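From: Bakari Mohamedi
To: Sellcombe tidy-up list
Date: Feb 9, 2020
Subject: Re: Sorting cups for drinks cans

Ifigeneia Mitsotakis-Vlachou wrote:
> Does anyone use anything smaller than a bucket for cans?
> My table is tiny and the bin bag keeps falling over.

Yes, paper cups! I love them for this, and a colour for each kind of rubbish makes it so much easier (grey for bits of paper, yellow-green for cans, at least in our kitchen). They stack away to almost nothing too!
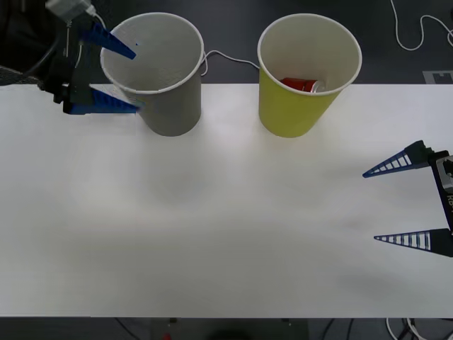 Grey cup and yellow-green cup, with a red can in the second one.

Lay the can on its side if your cup is wide enough, and do rinse it first or the paper goes soggy. I bought a pack of 30 in July and we're still using them. Michalis, have you tried the bigger ones yet? I'd love to hear!

Bakari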